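Gristinar veröffentlicht Planungssoftware Leiva 3 für das Greifen von Kabeln und Netzteilen

Neue Version trennt Wahrnehmung und Bewegungsplanung, Testbetrieb bei Brornava läuft seit Januar

5. Juni 2020 – Der Softwarehersteller Gristinar gibt die Version 3 seiner Planungssoftware Leiva frei. Sie steuert Roboterarme mit mehrgliedrigen Greifern bei Aufgaben, in denen biegsame und starre Teile durcheinander liegen. Erster Anwender ist das Recyclingunternehmen Brornava, das damit ausgebaute Computernetzteile und Kabelbündel vorsortiert.

Leiva 3 berechnet Greifpunkte aus den Bildern mehrerer Kameras und gibt sie an die Bewegungsplanung weiter. In den früheren Versionen waren beide Schritte in einem Programm zusammengefasst. Wer ein anderes Kameramodell einsetzen wollte, musste die gesamte Steuerung neu abstimmen. Ab sofort laufen Wahrnehmung und Planung als getrennte Dienste mit einer dokumentierten Schnittstelle.

„Bei einem Kabel gibt es keine feste Form, die man im Modell hinterlegen kann“, sagt Feven Asfaw, Leiterin der Softwareentwicklung bei Gristinar. „Wir schätzen deshalb den Verlauf der sichtbaren Abschnitte und planen den Griff nur dort, wo die Schätzung sicher genug ist.“ Reicht die Sicherheit nicht aus, fordert die Software eine weitere Aufnahme aus einem anderen Winkel an.

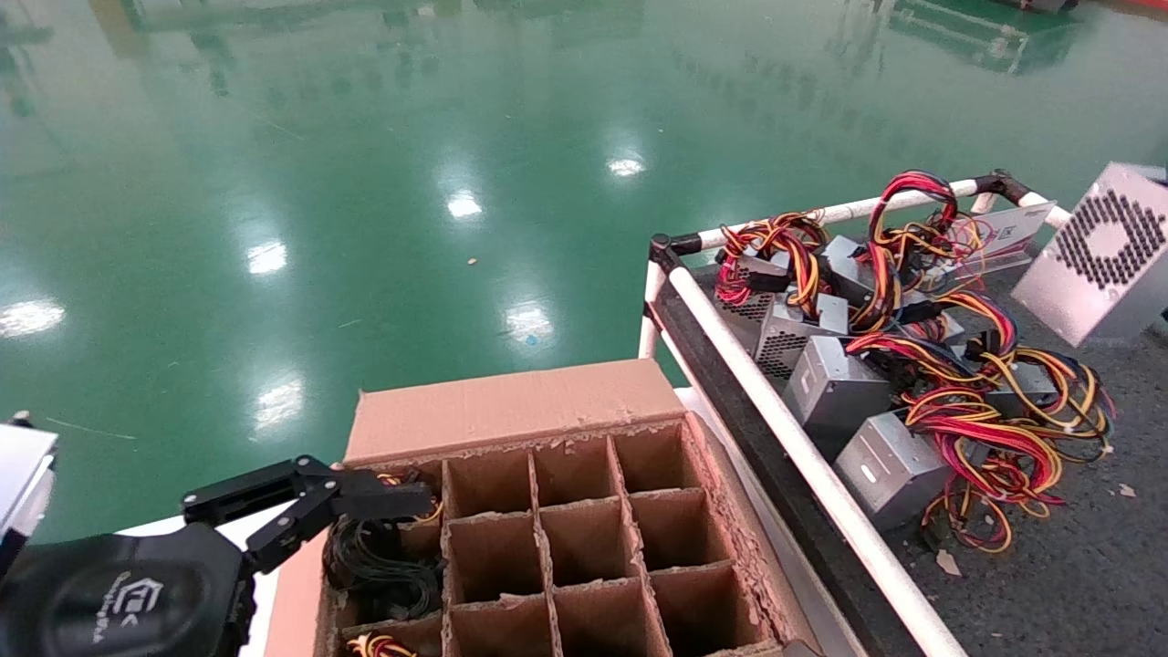 Muss für jedes neue Teil ein eigenes Modell angelegt werden?

Für Teile innerhalb einer bekannten Gruppe ist das nicht nötig. Leiva 3 wird mit Gruppen wie „Kabelbündel“ oder „Metallgehäuse“ ausgeliefert. Eine neue Gruppe lässt sich mit 200 annotierten Aufnahmen anlernen, die der Anwender selbst erstellen kann.

Als Ablage dienen im Testbetrieb Kartons mit Fächereinsatz. Die Software führt für jedes Fach einen eigenen Zustand und gleicht ihn nach jeder Ablage mit dem Kamerabild ab. Weicht das Bild vom gespeicherten Zustand ab, wird die Belegung korrigiert, bevor der nächste Griff geplant wird. Ausgefranste Kanten und verbogene Trennwände werden als Hindernisse mit einstellbarem Sicherheitsabstand behandelt. Der Abstand kann pro Fach festgelegt werden.

Für die Auswertung des Testbetriebs hat Brornava 1.943 Greifvorgänge protokolliert. Die Protokolle enthalten Gelenkstellungen, Kamerabilder und die jeweils verworfenen Greifkandidaten. Sie wurden mit dem Werkzeug Dasach ausgewertet, das Gristinar der neuen Version beilegt. Dasach spielt aufgezeichnete Vorgänge auf einer gemeinsamen Zeitachse ab und zeigt an, an welcher Stelle Wahrnehmung oder Planung eine Entscheidung geändert hat.

„Früher haben wir bei einem Fehlgriff die Logdateien nebeneinandergelegt und von Hand verglichen“, sagt Fasil Gebru, technischer Leiter bei Brornava. „Jetzt sehe ich, ob der Greifpunkt falsch war oder ob der Arm ihn nicht kollisionsfrei erreichen konnte. Das sind zwei verschiedene Baustellen, und sie gehen bei uns an zwei verschiedene Leute.“

Überarbeitet wurde auch die Auswertung der Handgelenkkamera. Die Software kennt die Geometrie der Greiferfinger und rechnet sie aus dem Bild heraus, sodass die eigenen Finger nicht als Hindernis erkannt werden. Steht ein zweiter Arm im Arbeitsbereich, übernimmt Leiva 3 dessen Gelenkdaten und sperrt den belegten Raum für die Planung. Beide Arme dürfen von unterschiedlichen Herstellern stammen und unterschiedliche Greifer tragen.

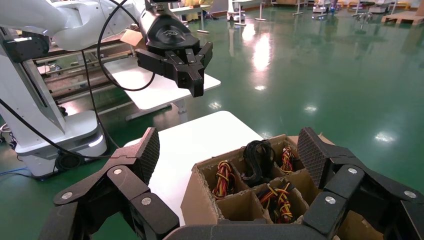

Verfügbarkeit und Lizenzen

Leiva 3 ist ab sofort für Linux erhältlich. Bestandskunden mit Wartungsvertrag erhalten die Version ohne Aufpreis. Die Einzelplatzlizenz kostet 4.000 Euro netto und schließt Dasach ein. Konfigurationen aus Version 2 können importiert werden. Eigene Kameratreiber müssen an die neue Schnittstelle angepasst werden, eine Anleitung liegt der Dokumentation bei.

Fragen zur Umstellung beantwortet Lilibeth Estrella, Kundenbetreuung Gristinar. Ansprechpartnerin für die Presse ist Ayantu Tefera.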